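3.2 Work area and arm setup

The sorting task was built over one semester by the Ploseo student team, two build groups and a third doing the software. Both arms run the same gripper mount, mirrored, so the left gripper reaches in from the left and the right one from the right. Mounts were redesigned in October after the first version cracked at the screw holes - the second version has held up so far. Cables are routed outside the arm in a loose loop. Not pretty, but quick to swap.

For the cluttered condition we did not arrange the table by hand. Parts stayed where team members had dropped them during the build, and the arms were started from the pose in Figure 4.
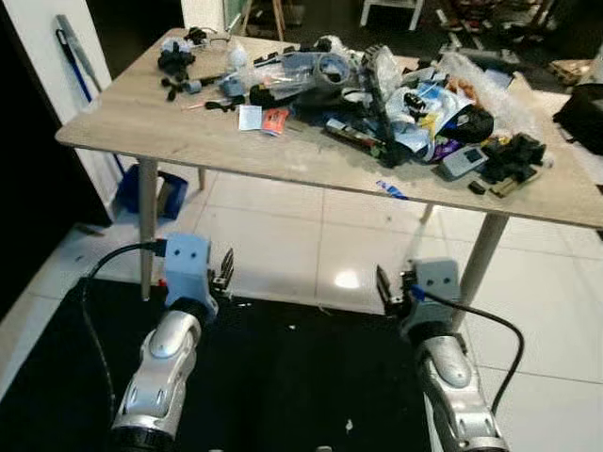
Figure 4. Start pose for the cluttered condition, both grippers pointed inward in front of the table.

Clear plastic bags were the main problem. The depth readings on them are noisy and the planner, borrowed from the Beltley course code, often treats a bag and whatever sits next to it as one object. Black parts on top of other black parts are nearly as bad. Tape and circuit boards gave less trouble.

We ran 49 trials in this condition and 41 ended with a part lifted off the table. Of the eight failures, 2 were software crashes and are counted as failures anyway. Each trial was stopped after 20 seconds with no contact. Same limit as the Drunham club rules, so that teh results can be compared later. Trials with both arms moving at once are not included here, see Section 3.4.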